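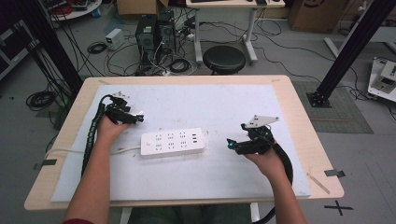

Eating well at anchor: coffee with a charter cook

I'd been trying to pin down the cook from Gastano since last November, and when she finally had a free morning between charters she told me I could have exactly one pot of coffee. We stretched it to two. She asked me to leave her name out (her mother reads everything online and would call the boat), so she's just "the cook" here, which is what the crew call her anyway.

Gastano is an 84-foot ketch that works out of the Kılıçarslan yard, and she did 79 days with guests aboard last season. There are three crew. I wanted to know how on earth you feed a boatload of people out of a galley the size of my bathroom, and she laughed before I'd got to the end of the question.

"It's smaller than your bathroom," she said. "I've been cooking in there for four seasons and I still hit my head on the same cupboard. You learn to do everything from one spot. I can reach the sink, the stove and the top of the fridge without moving my feet, and in a swell that's what you want!"

Most of the work happens before anybody steps aboard. She sends out a food sheet and reads it like a detective, she told me, and she's learned to be suspicious of the words "we eat anything." The last family who wrote that didn't eat onions, fish or anything green. She found out on the first night with a whole sea bass already in the oven.

"So I made them pasta with butter and the crew had sea bass. Nobody complained. Then on day four the little boy tried a bit of grilled squid off my plate and after that he wanted it for breakfast."

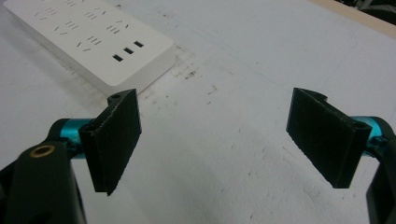
Shopping for ten days

She buys the dry stuff in one enormous run to Briltovex, the wholesaler up the hill from the harbor, and then tops up on fruit, bread and herbs wherever they stop. Everything in cardboard gets unpacked on the dock, because bugs love cardboard and she'd rather not carry any to sea. Eggs go in low down, 180 of them for a full charter, and she turns the boxes every couple of days. Lettuce is hopeless. Cabbage lasts forever, so guests on Gastano eat a lot of slaw in the second week, whether they've noticed or not.

I asked what she'd never leave port without, and I was expecting a knife or some fancy pan. "Lemons," she said. "And plastic tubs that all take the same lid. I had Prisex ones and some cheap ones mixed together my first year and I nearly cried, hunting for lids with the boat on her ear."

The hardest meal is lunch, it seems. Dinner is at anchor and everyone's showered and patient, but lunch is whenever they happen to drop the sails, and people who have been swimming are ready to eat the cushions. She makes most of it at six in the morning, while the anchorage is quiet and the galley's still cool enough to stand in. 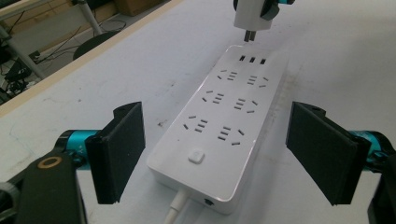
The skipper put his head in around then to say that lunch was the only reason he'd never gone back to racing, and that the cook should tell me about the lamb. She wouldn't at first. Then she did: a shoulder, six hours in a low oven, and a ferry wash that came through just as she opened the door. It went down the companionway steps and into the saloon, with her after it on her hands and knees.

"We rinsed it," she said. "For the crew, I mean. The guests had omelets."

Would she go back to cooking ashore? She thought about that for longer than I expected, picking at the label on the honey jar. Maybe when her knees give up, she said, somewhere with a window over the sink. But she has new guests arriving on Tuesday, one of them has written "we eat anything" on the sheet, and she was already on the phone about it when I got up to pay.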